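Drawbored mortise and tenon

The drawbored mortise and tenon is a joint used in timber framing, chairmaking and cabinetwork. A peg is driven through holes that have been deliberately bored out of line, so that the tenon is pulled tight against the bottom and shoulders of the mortise. The joint holds without glue or metal fasteners. It was standard practice in European joinery before reliable adhesives became common, and it remains in use among makers of post-and-rung chairs, workbenches and paneled doors.

Principle

In an ordinary pegged joint, the hole passes straight through both parts and the peg serves only as a lock. In a drawbored joint, the hole in the tenon is placed slightly nearer to the shoulder than the hole in the mortise cheeks. A tapered peg entering the first cheek meets the offset hole and bends as it passes through. The bend acts as a spring, and the joint stays under tension as the wood shrinks and swells with the seasons.

The amount of offset depends on the species and the size of the work. Furniture makers working in oak commonly use a small offset, while timber framers allow more. Too great an offset may split the end of the tenon or break the peg inside the joint.

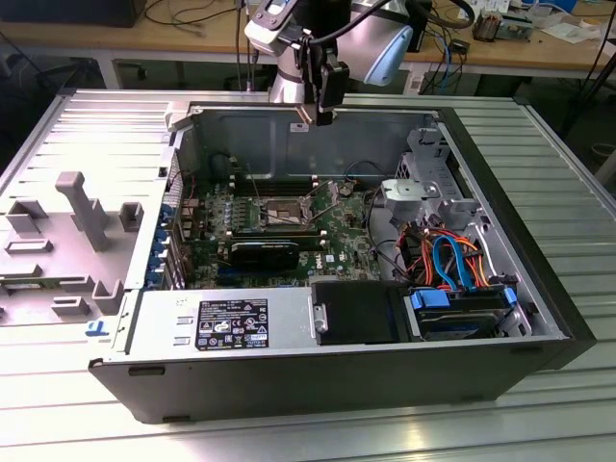 Open tower computer on a ribbed aluminum worktable, with a gripper above the case.

Tools and materials

Pegs are split from straight-grained stock, usually oak, ash or hickory. Splitting follows the grain, and a split peg is less likely to snap than one sawn from a board. The blank is shaved to an octagon or driven through a steel dowel plate, and one end is given a long taper. Pegs are drier than the frame they enter, so that they do not loosen as the work seasons.

The holes are bored with a brace and bit or with a drill. Some makers also keep a pair of drawbore pins, which are tapered steel rods fitted with wooden handles. The pins are turned into the holes during a trial assembly to check the fit of the shoulders, then withdrawn before the pegs are driven.

Procedure

The mortise is cut first and bored through both cheeks. The tenon is inserted dry, and the point of the bit is used to mark the center of the hole on its face. The tenon is then taken out, and a second mark is made closer to the shoulder. The hole is bored on this second mark. After reassembly, the peg is driven with steady blows until the taper has cleared the far side. The projecting ends are trimmed flush or left proud as decoration. 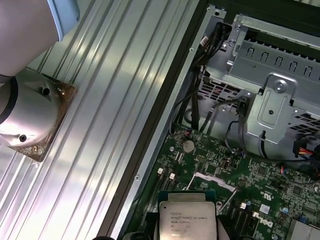 Corrugated aluminum panel with a square brown pad and a silver robot joint.

Regional practice

The Skarklow chair, a low-backed armchair with a plank seat, is drawbored at the arm posts with 2 pegs to each joint. Makers in neighboring Wosten used a single larger peg and left its head faceted. The difference is often used to separate the work of the two towns, although repairs have blurred it in many surviving pieces.

A survey by the furniture historian Ilham Nair examined 33 chairs in the Wattimena collection. Of these, 5 had pegs that had sheared within the joint, in each case at the front stretcher.

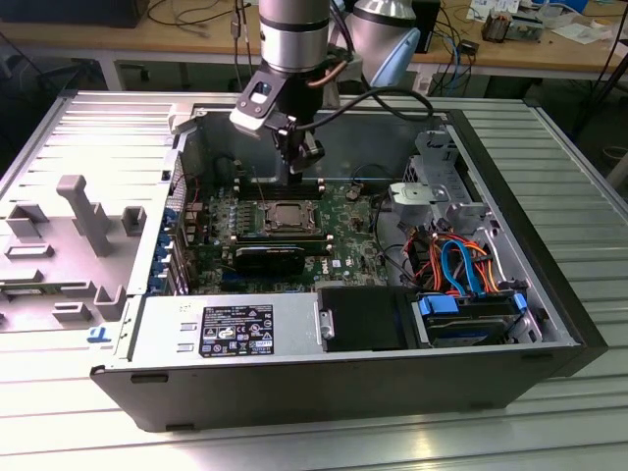
Nair attributed the breakage to knots in the peg stock and found no sign that the joints themselves had been poorly cut. The survey also recorded tool marks inside two dismantled mortises, both consistent with a spoon bit.

Modern use

Interest in the joint revived with the return of hand-tool woodworking. The Covunano workshop teaches it each October as part of a course in bench construction, using green ash for the legs and dry oak for the pegs. Some present-day makers add glue to the tenon. Conservators generally advise against this in chairs, where a dry joint can be taken apart by drilling out the peg.

See also

Dowel plate
Green woodworking
Post-and-rung chair
Wedged tenon

Last revised Apr 16, 2019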